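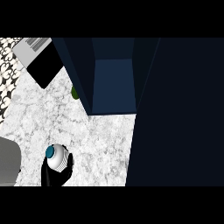

# Prillside

I'm Mererid Howells and I look after Prillside, the bit of tooling that sits between the Clirnwood planner and whatever policy you fancy running on top. It loads the kitchen, steps the sim, logs the gripper commands and writes out the camera views, black bands and all (they're padding, crop them if you like!).

## Getting going

Copy `kitchen.toml` to your own folder, set `arm = "single_view"` and run `prill replay`. You'll want 12 GB free, and please don't skip the cache step like I did on Friday.

## What's in a replay

Each one has 2 streams: the views, and the finger targets the planner asked for. Bottle pose is logged in the counter frame, so don't feed it straight to the wrist controller.

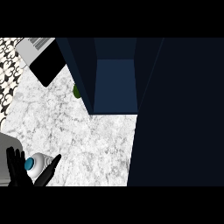
*Replay view: white bottle on its side between the gripper's fingers, teal cap to the left.*

## Still grumbling about

Contact flags flicker when a finger lies along something round. I've got a filter with 3 settings and I don't love any of them – ideas very welcome!

Filed under: Simulation, Grasping, Tooling

We use cookies to remember your settings. Accept | Manage

Recent projects
- Clirnwood planner
- Vandik log viewer
- Mets scene packer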